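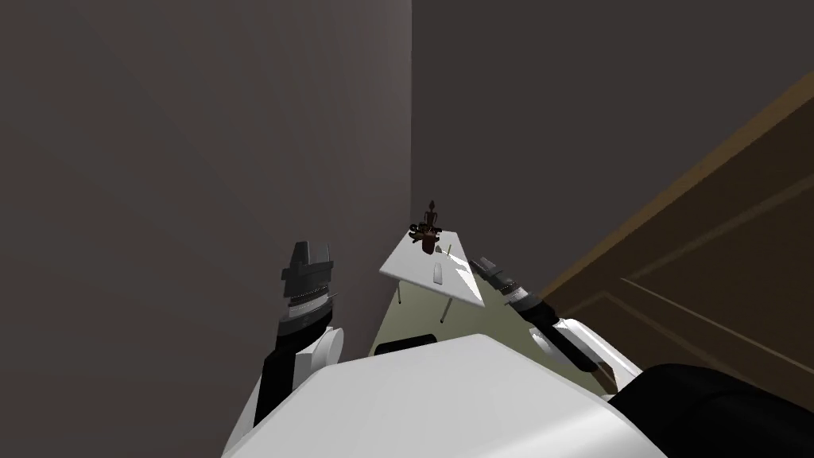

Vichien Hemmin asks whether a surface-mounted closer makes sense on an ordinary interior door, or whether spring hinges would do the same job for less money. He had spring hinges on an office door and took them off after one winter. The door slammed when the window was open and stopped short of the latch when it wasn't.

That is a fair account of how spring hinges behave. The spring supplies closing force and nothing controls the speed, so the setting that latches the door reliably is also the setting that slams it. A hydraulic closer separates the two. The Granard 634 is one of the smaller hydraulic units sold for interior use, and I have had one on a study door since July.

What is in the box

The closer body, a two-piece arm, a bracket for parallel mounting, a paper template, wood screws, machine screws, and a hex key for the valves. The cover is a plastic snap-on piece and is the weakest part of the kit. One of its four clips had a stress mark out of the package. It holds, but I would not want to remove it often.

The template is printed to scale and mine measured correctly. Check yours with a ruler anyway. The instruction sheet gives pull-side mounting first, then push-side, then parallel arm, and the drawings for the last two share a caption, which cost me some time. The parallel drawing is the one with the arm folded back along the door.

Installation

I mounted it on the pull side with a standard arm. The body goes on the door and the shoe goes on the frame. Pilot holes are necessary. The supplied wood screws are soft, and one head stripped in solid wood even with a pilot hole of the specified diameter. I replaced all of them with better screws of the same size.

If the door is hollow core, look for blocking before buying anything. Many interior doors have a solid block at the lock and nothing along the top beyond a narrow rail, and a closer body needs more depth than that rail provides. Through-bolts solve the problem at the cost of visible hardware on the other face. They are not included.

The arm must be preloaded. With the door shut, the forearm should sit square to the frame before it is joined to the main arm. If it is joined slack, the closer loses most of its force in the final few degrees, and that is where the latch needs it. I suspect a good share of the complaints about weak latching come from this step.

Adjustment

There are 2 valves. The one marked S controls the sweep, from fully open down to the last part of the travel. The one marked L controls the latching speed after that. Both are sensitive. An eighth of a turn is a visible change, and a full turn either way is enough to make the door useless. Neither valve has a positive stop, so it is possible to back one out until it leaks. Stop turning when the slot is level with the casting.

Spring power is fixed. Larger closers let you change it, and its absence is the main limit of this one. On a door with stiff weatherstripping or a strong pressure difference between rooms, you will end up opening the latch valve to compensate, and the noise comes back.

Backcheck, the resistance that stops a door from being thrown open into the wall, is also missing. Fit a floor or wall stop. The arm is not a stop, and using it as one will bend it.

Performance

I logged 922 openings on a mechanical counter. The latch caught on all but 2 of them, both with a window open on the far side of the door. Sweep speed drifted slower as the room got colder, as it does with any closer of this kind, and I opened the S valve slightly in November 2023 to correct for it. No oil at the shaft or the valves so far.

The noise is low. What remains is the latch bolt itself striking the plate, and a little wax on the bolt deals with most of that. The arm developed a faint click at the elbow after the first weeks — a drop of oil on the joint removed it and it has not returned.

Opening force is acceptable for an adult. A child will find it heavy near the start of the swing. If that matters, look at a closer with adjustable power set to its lowest size.

Alternatives

The Undthorpe concealed closer fits in the hinge edge of the door and is much neater, but it requires a deep mortise and has a single speed control. Lamai Chantharasri fitted a pair and reports that the mortise took longer than hanging the doors — she would use them again on new work and not on a retrofit. I have not tested the Limsakul hinge closer for long enough to comment on leakage.

Verdict

The Granard 634 is a sound choice for a solid interior door of normal width with free hinges and a properly aligned latch. Budget for replacement screws. Fix any binding at the hinges first, as the closer will only hide it for a while. Not recommended for exterior doors or for anything that carries a fire label.

Related reviews
Clerkix mortise gauge, second version
Undthorpe concealed closer: fitting notes
Magnetic latches for interior doors
Hinge shims, card and plastic compared

This site uses cookies to remember your settings and to count visits. By continuing to read you accept their use. Manage preferences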